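# Kanura shares slip after retailer trims its full-year outlook 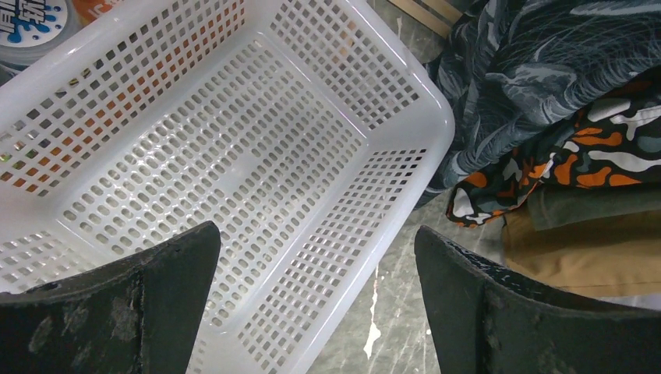
*Page last changed: June 2018*

Shares in the housewares retailer Kanura fell to their lowest price of the year after the company lowered its sales outlook and said it would slow the pace of new store openings.

The stock dropped 11 percent in the first hour of trading and won back part of the loss by the close. It has now given up all of its gains since the start of the year, and trades a little below the price at which the company went public.

Kanura sells kitchen goods, storage and small furniture through 291 stores and a website. It had told investors in the winter to expect sales of $1,538 million for the fiscal year that ends in September. The new forecast is lower by $50 million. The company left its profit target for the year in place but said it now expects to land in the bottom half of the range.

In a statement released before the market opened, Kanura blamed a cold spring, higher freight costs and weaker traffic at stores in older shopping centers. Sales at stores open at least a year fell 2.4 percent in the latest quarter. Online sales grew, but by less than in the quarter before, and shipping those orders cost more than planned.

"We opened stores faster than we could staff them well," chief executive Ryszard Sadowski said on a call with analysts. "The older stores paid for that. We are going to spend the next few quarters on the stores we have."

The company had planned 34 new locations in the coming fiscal year. It will now open 15, most of them in towns where leases are already signed. No closings were announced, though Sadowski said that leases coming up for renewal would be looked at one by one.

## Inventory draws questions

Several of the questions on the call were about inventory, which rose 9 percent over the past year while sales rose only 3 percent. A gap of that kind often ends in markdowns, and markdowns cut into margins.

Sadowski said part of the increase came from goods ordered early to avoid delays at the ports. He said the rest was seasonal stock that had sold slowly in April and May, mainly outdoor dining and garden storage. Some of it will be discounted over the summer. The company would not say how much.

Gross margin for the quarter was 36.1 percent, down from 37.4 percent a year earlier. Kanura expects it to fall again in the current quarter before it steadies.

Negash, a research firm that follows mid-sized retailers, cut its rating on the stock from buy to hold. Its note to clients said the sales forecast was less of a worry than the inventory, and that two quarters of heavy discounts could train customers to wait for lower prices. The firm also pointed to debt, which Kanura took on when it built its second distribution center in Lillonitz. The loan carries a variable rate, and interest costs have gone up each quarter since the building opened.

Not everyone was selling. Kerker, an investment fund that is Kanura's largest outside shareholder, said it had kept its full stake. The fund has pressed the company for more than a year to open fewer stores and return more cash to investors. In a short letter it called the slower opening plan "a sensible step that should have come earlier" and asked the board to use the money saved to buy back shares.

The company bought back no stock in the latest quarter. Its finance team said on the call that paying down the Lillonitz loan would come first. The quarterly dividend stays at 14 cents a share.

## What the price says

At its current price the stock trades at 12 times expected earnings. It traded at 19 times a year ago, when sales were growing at close to twice the present rate. Other housewares chains have seen their valuations come down over the same period, but most by less than Kanura.

A low multiple can mean that a stock is cheap. It can also mean that investors do not believe the earnings estimate, and in this case the estimate is likely to move. Analysts who cover the company had not all updated their figures by the end of the day, so the published average still included numbers made before the announcement.

Trading was heavy, with more than four times the usual number of shares changing hands. Short interest — the share of stock that has been borrowed and sold by investors betting on a decline — had been rising for three months before the news.

The Lillonitz center is meant to bring costs down over time by shipping store and online orders from the same building. It is running at 60 percent of capacity. Kanura said it would need to reach 80 percent before the savings covered the cost of the loan, and with fewer new stores on the way that point has been pushed back. Management had earlier given the end of this fiscal year as the goal and did not offer a new date.

Jobs at the center are not affected by the new plan, according to the company. Kanura employs 1,289 people at its headquarters and two distribution centers, in addition to store staff. A hiring freeze at headquarters took effect this week and covers all open positions except those in online operations.

The board will vote on next year's spending budget in September. Full-year results will follow after the books close, and the company said it would give its first forecast for the new fiscal year at that time.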